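Drotura tabletop set: two-arm produce unpacking

Data card, version 2
Maintained by Veronika Major and Juraj Kollár
Last edited April 30, 2020

Drotura is a set of demonstrations for training a policy that moves items between a plastic bag and a plate. Both arms are used. The pictures are from the recording cell, two from the fixed camera and one from a camera at a gripper.

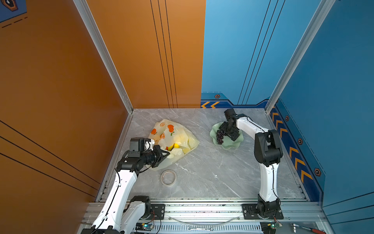
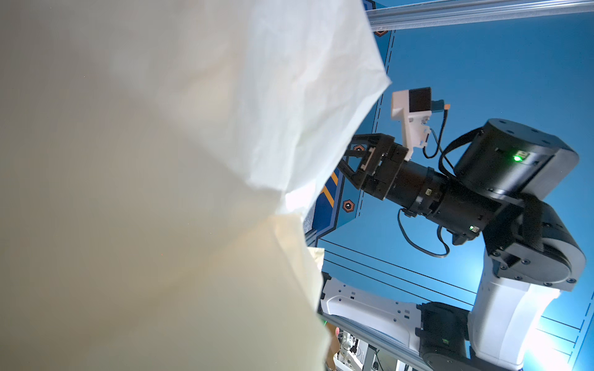
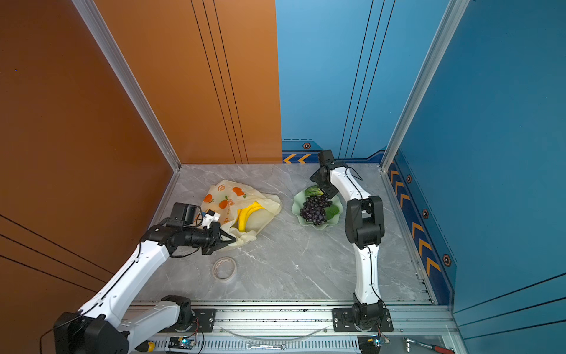
What is in the set

There are 700 episodes, each recorded by a person driving both arms. An episode is one attempt at the task, including the attempts that went wrong. Failed attempts are kept and flagged, and the loader skips them unless you ask for them.

Every episode has:

- video from the fixed camera, which takes in both arms and the floor of the cell
- video from the wrist cameras
- joint positions and gripper opening for both arms, recorded at 30 readings a second
- the commands sent to the arms, with the same timing
- a one-line instruction written by the operator
- a result: done, part done or failed

The task

The bag starts on the marble-patterned floor, to the left of the plate. One arm works at the mouth of the bag while the other waits over the plate or helps. Items include a bunch of purple grapes and a yellow toy banana bunch. The plate is pale green with a wavy rim, and we kept the same one throughout.

Operators were told to place the bag by hand before each episode and not to smooth it out. Its shape changes a great deal from one episode to the next. A policy trained on flat bags only did badly in our early tests, and we dropped those recordings from version 2.

A roll of tape is left on the floor in part of the set. It is never a target. If your policy reaches for it, check whether you have filtered out the episodes where it appears.

How it was recorded

Celeste Durán and Jirayu Thaweesak did most of the driving. Vicente Benítez wrote the recorder and the checks that run after each session. An operator could discard an episode only before the arms had moved. Anything later stays in.

Both arms are bolted to the front rail. The orange and blue wall panels stayed put for the whole of version 2, so the background is much the same everywhere. Do not expect a policy trained on this set alone to cope with a different room.

Known problems

- Nearby material can fill a large part of a wrist view and go out of focus. We have not removed these stretches — they are normal for work this close to the gripper.
- Each wrist view often contains the other arm. Masking it made our results worse.
- In 5 episodes the instruction names the wrong item. They are listed in errata.txt and will be corrected in the June release.
- Tools and circuit boards can be seen beyond the front rail in the fixed view. Crop the lower edge if this matters to you.
- Grip force was not recorded.

Splits

The split is by session, so episodes recorded one after another stay together. Please keep it that way if you make your own. A random split puts nearly identical bag positions in both halves and gives scores that are too high.

Using it

Unpack the archive into a folder called drotura and run check_files.py before anything else. The script compares file lengths and reports any episode where video and joint readings differ by more than 2 readings. Episodes that fail the check should be downloaded again.

The Lumance loader reads the set directly. For other tools, the field names are given in fields.txt.

Changes from version 1

Flat-bag episodes removed. Result labels added. Wrist video is now stored at full size — version 1 had it halved.

Questions and corrections go to Juraj Kollár. Give the episode number and the camera name.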